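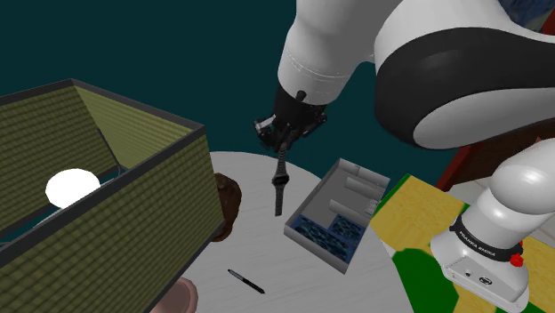 Sunday, evening. Watch log and the rest

Day 13 of the timing run on the Vellden. Set against the time signal at 7:40 this morning, before coffee, same as every day. Reading: plus 2 seconds on yesterday. That is the fourth day in a row inside my limit, and the first stretch I would call steady. Last week it was swinging with how I left it overnight. Dial up it gains, crown down it loses a little, and I had been mixing the two without writing it down. Now it goes dial up on the shelf at 10 every night and the column for position has one word in it all the way down.

Amplitude I can't measure at home. Kha Thân has a timing machine and has offered it twice. I will take the watch over when the run is finished and not before, because a trip across town in a coat pocket is another variable.

Spent the middle of the day on the Arken, the one with the bad beat. Let down the mainspring, took the balance out, looked at the hairspring under the loupe. The outer coil was touching the regulator pin on one side all the time. It should sit between the pins with a small gap each way. Moved it back in three very small bends, checking after each. The first bend was too much and I had to undo part of it. The coil now looks centered. I put the balance back, it started by itself, and I left it running under the glass cover. No numbers until tomorrow.

Oil: the old bottle is done. It had gone slightly yellow and I don't trust it on the escapement. Opened the new one, wrote January on the label. The oiler needs a finer tip than I have. Ung lists one, but shipping is more than the tool, so it waits until I need mainspring stock as well.

Lost a click spring for 40 minutes. It was in the cuff of my sweater. I have now written "roll sleeves" on the card over the bench, under "close the window" and "count screws before lunch."

Emiliano Barrios called at four about the Lastari he bought at the estate sale. He wants to know if it is worth servicing. From what he says, it winds, runs for most of a day and then stops with the hands near the same place each time. I asked if the stop moves when he sets the hands forward by six hours. He hadn't tried. If it stops at the same hand position, I would look at the hands and the motion work first – minute hand rubbing the hour hand, or a bent tooth on the hour wheel. If it stops after the same number of hours, it is more likely the spring or something in the train. He will test both ways and call back. I did not quote a price. I don't want a price hanging over something I haven't opened.

Bracelet links on my own daily watch are due for a clean. Warm water, a drop of dish soap, old toothbrush, head removed first. The pins on the clasp side are tight and I marked one last time with the wrong driver. Put tape on both sides of the lug before starting.

Humidity in the room low again, heating on since noon. Static is a nuisance with the small parts. Put the damp cloth back on the radiator.

To do: beat check on the Arken, order pegwood, find the second case cushion, answer Kha about Thursday.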